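Tellville Shared Kitchen
Monthly safety walk-through, 11/02/2020
Checked by: Visitación Iglesias
Went along: Andor Veres

COUNTERS AND PREP AREA
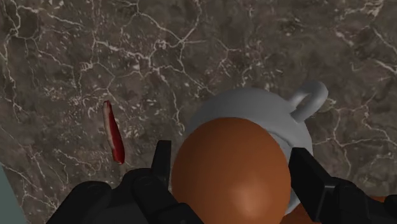
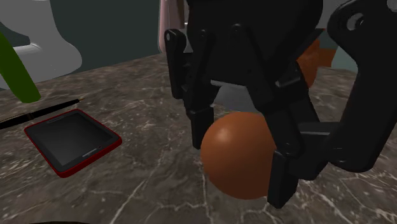

Dark stone surface.

1. Prep surfaces free of chips and open seams: OK
2. Cutting boards stored upright: OK. Two boards are deeply scored and should be replaced before the next check.
3. Sanitizer bottles labeled and dated: NO. One bottle under the hand sink has no date. Emptied and refilled.

REFRIGERATION
4. Walk-in at or below 41 F: OK, 38 F on the wall thermometer.
5. Door gasket seals all the way around: NO. Torn at the lower hinge side, same as September. Zoltán Somogyi has the part number.
6. Raw meat on bottom shelf only: OK

FIRE AND EXITS
7. Extinguisher gauges in green: OK for all 3. The tag on the one by the dish room is hard to read. Ask for a new tag at the next service.
8. Back exit clear: NO. Flour delivery was stacked against the door. Moved while we were there. Please tell the driver to use the pantry side.
9. Hood filters in place and clean: Fair. Grease starting on the left end.

WATER AND FLOORS
10. Hand sink hot water: OK
11. Dish machine final rinse 180 F or higher: NO. Read 147 on the first cycle and 82 on the second. Out of use until the booster heater is looked at. Wash in the three-compartment sink.
12. Floor mats flat: OK

Open items go to Emese Juhász. Recheck 5 and 11 first.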